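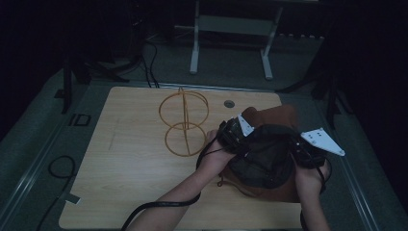

Estlow Technical College
Introduction to Robot Manipulation
Handout 5: Demonstration Recording and Table Tasks
Issued 2019-10-30

1. Purpose of the session

Students will record human demonstrations of short table tasks and prepare them for use in the Misov controller. Each pair submits one set of recordings and one written log. The log carries the same weight as the recordings and is marked separately.

Sections 1 and 2 of the previous handout should be read beforehand. Students who have not passed the bench safety check may attend and keep the log, but may not operate equipment.

2. Preparing the bench

Sign in at the bench and write the session code on the first line of the log. Lay out only the items listed for the assigned task. Coats and drinks stay on the shelves by the door.

Cables must be able to follow the full movement of the arms without pulling. Check this by making the whole movement once, slowly, before recording starts. A cable that catches during a take makes the take invalid, even when the task itself is completed.

3. Object set B

Set B contains items with open shapes and soft items. The two behave very differently under a grip and should not be treated as one group in the log.

The wire stand gives the fingers very little to close on. Choose the approach before moving: at the ring, at the crossbar, or along the upright rod. Note the choice in the log and keep to it for the whole take. A change of approach in the middle of a take is allowed only in Task 4.

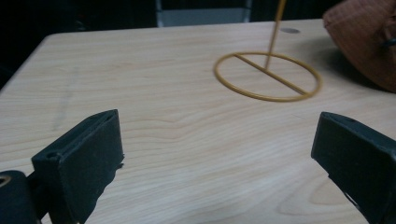

Figure 1. Wire stand between the open gripper fingers. Note how much clear space lies on either side of the ring.

Soft items fold when they are lifted. Record the grip point in words ("upper corner," "strap side") and return the item to the table in whatever shape it takes. Do not smooth it out between takes unless the task sheet says so.

4. Recording procedure

Start each take with the fingers fully open and both hands still. Hold this position until the Proltix recorder shows a steady light. Perform the task at an even pace, release the item, open the fingers again and stop the recording.

A take may not exceed 2172 samples. Longer files are rejected on upload — there is no partial credit for them. Most students finish Task 1 in about 1000 samples once they have practiced the movement.

Do not delete failed takes. Mark them F in the log and give the cause in a few words. Dropped items and missed grips are used in the March unit on error recovery.

5. Submission

Upload the files to the Barua server under the session code. The written log is handed in on paper at the end of the session and may not exceed 200 words per task. Both members of the pair sign it.

Marks are returned with the next handout. Repeat sessions must be requested in writing through the department office.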